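Recording pick-and-place examples for the drawer task

Read this before your first recording shift on the Stindent station. It assumes you have done the arm safety sheet and can already move the arm with the leader controls. If you haven't, do that first.

What we are collecting

The drawer task needs 500 good episodes per object set. An episode is one object, one move, one label. Short and clean beats long and clever. If you want to move two objects, record two episodes.

Before you record

1. Start the Ornero logger and wait for all the streams to show green. A stream that goes yellow for a second is fine. One that stays yellow has to be restarted.

2. Put out four to six objects from the bin. Mix hard and soft, tall and flat. Bottles are useful because they come in so many states, and a crushed one counts as a different object from a full-shaped one.

3. Spread the objects over the whole tabletop. New operators tend to line things up in the middle, and the model then learns that objects live in the middle.

4. Set the drawers. The setup card says which one is open and how far. If it says fully open, pull until the drawer stops.

5. Send both arms to the home pose.

Recording

Press the left pedal, wait one beat, and move. Approach from above and slow down for the last few inches. Close the gripper once. If you miss, open, back off and try again in the same episode – a recovered miss is worth keeping, and the label for it is "retry."

Lift straight up until the object clears everything else on the table before you carry it sideways. Keep the idle arm still. It can block part of the head view, and that is acceptable as long as the gripper and the object stay visible.

Lower the object into the drawer before letting go. Drops from height get thrown out in review. Press the right pedal when the gripper is open and clear.

Between episodes

Move at least two objects. Turn one around. Every 9 episodes, swap the whole set and change the drawer setting.

Labels

Use plain words: "put the sponge in the bottom drawer." Doretti checks spelling but can't tell a bowl from a cup, so look at the clip before you type.

When to discard

Discard if a stream dropped, if you touched the table by hand during the episode, or if an object fell on the floor. The first Rweyemamu batch had 2704 episodes and we lost nearly a week sorting out ones that should have been discarded on the spot.

Upload at the end of your shift. The Sunday sync picks up whatever is in the outbox. 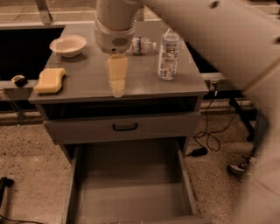
Mid-episode, lower drawer fully open, object in the gripper over the front of the table.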